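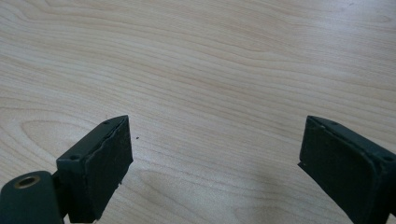
About Giltumetti and our open days

May
By the Giltumetti workshop team
2 minute read
Print this page | E-mail this page

We're a small firm that builds and looks after gripping tools for packing lines, and we have been at it for 11 years now, first in a borrowed corner of the Bouazza building and these days in Unit 107, where there's room to put the kettle on and still swing a door open.

Our hand-held grippers work with two fingers facing each other, each with a black rubber pad on the inside, and at the open day you're very welcome to pick one up and have a go at the bench (children too, if a grown-up is close by!). Afterwards we walk everyone over to the Plirau cell, which runs a short demonstration at 11, and if you're lucky the Zollon arm will be sorting bottle tops as well.

We take 50 visitors at a time, so do write before you set off. School groups are a particular pleasure, and tea is always included. Parking is round the back, past the blue gate.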